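Storing Shoes in Small Apartments
Final report, Household Design project
Lucie Hiebert and Normand Gosselin

Our question was where people in small apartments keep their shoes, and whether they are happy with it. In September we handed out a short survey in the Vurkholm student buildings and got 31 replies.

Most people leave shoes on the floor by the door. A few use the closet, but they said it smells and they forget what is in there. Only four had a rack.

We then measured the entry in one unit. The free wall next to the door is 40 inches wide – enough for a low rack if the door opens the other way. In half of the units it does not.

The main complaint was dirt in winter. People wanted something that wipes clean and can be moved by one person. Price came second.

We did not ask about boots, which was a mistake. Raymonde Cloutier pointed this out when she read our draft. If we did the survey again we would add boots and also ask how many people share the entry.

Thanks to Ingeborg Petersen for printing the forms. 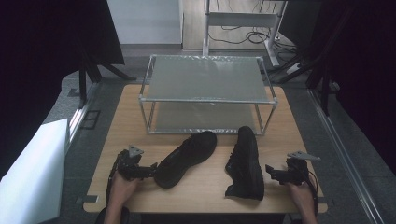 Department of Housing and Interior Studies – Student Projects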